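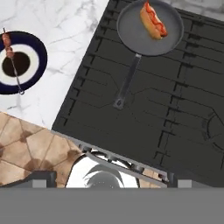 Roscoe Tillman thinks I read too slowly, and he told me so twice before I had my coat off. He had finished The Salt Ledger in a weekend. I had been at it since August, and I was still only at the part where the sister comes back from Drumismont with the wrong suitcase.

Well, I've finished it now, and I'm going to stick up for slowness, at least where Feng-yi Tai is concerned. This is her fourth novel and by a long way her longest (600 pages in the Courtois hardcover, which is murder on the wrists if you read in bed). It's also the one I'd hand to somebody who had never tried her, which I know will annoy the people who swear by the short early books. I used to be one of them!

The story, as far as there is one, goes like this. Two sisters grow up over a chandler's shop in Clemden, a port town that has been losing its port for years. The older one, Maren, stays and keeps the books. The younger one, Idony, leaves for the city at nineteen and comes home at 66 with that suitcase, which belongs to a stranger and which she refuses to give back. Everything in between we get sideways, through Maren's ledgers, where she has been writing down a good deal more than the price of rope.

I'll admit the ledgers put me off at first. I have a low tolerance for novels made of documents. You always feel the author nudging you to admire the handwriting. But Tai does something sneaky with them. For the first hundred pages they really are dull, columns of goods in and goods out, and then one day there's an entry for a pair of gloves that the shop doesn't sell, and you go back, and there were gloves before, and you missed them. I sat on the back step and reread the whole first section in one go. My tea went cold and the neighbor's radio went through an entire ball game.

Now, the complaints. Hok-lam Ng, reviewing it in our own winter issue, called the city chapters "a long wait for a train," and I can't say he's wrong. Idony in the city is less interesting than Idony being missed. There's a lodger, a bakery, a love affair with a man who repairs pianos, and I kept wanting to get back to the shop and see what Maren was leaving out. The piano man gets 66 pages by my count. He could have managed on 15.

I put this to Fung-ping Kao when we ran into each other at the Andel, where she was waiting for the reading to start and I was waiting for a sandwich. She teaches the book, or teaches pieces of it, and she disagreed with me pretty firmly. The city chapters have to be loose, she said, for the suitcase to weigh anything. "You've been reading Maren's version so long that you've started wanting what Maren wants. She'd have cut the piano man too." I chewed on that one for days (the sandwich was gone in a minute). It's a better reading than mine and I've been passing it off at dinners ever since.

What I can defend on my own is the sentences. Tai has always been tidy, sometimes too tidy. The early books could feel as if someone had gone over them with a damp cloth. In this one she lets things run. There's a paragraph about the tide coming up under the shop floor that goes on for close to two pages, and I read it aloud to my husband, who doesn't care for novels, and he asked what happened next. Nothing happens next! The tide goes out. He still wanted to know.

There's been some grumbling that the ending cheats. I won't give it away, except to say that the suitcase does get opened, and that if you've been paying attention to the gloves you'll be fine, and if you haven't you may throw the thing across the room. Yung-ching Tsai tells me she did throw it, then crawled under the piano bench to get it back and found she'd lost her page.

The paperback is out on Tuesday, March 18, 2025, with a new afterword that I haven't seen. Tai is reading at the Andel again that same evening, and I gather she picks a different ledger entry every time and won't take requests. I'm going to ask for the gloves anyway. Roscoe is coming too, and he has promised to reread the middle before then, slowly this time, with the lodger and the bakery and all of the piano man.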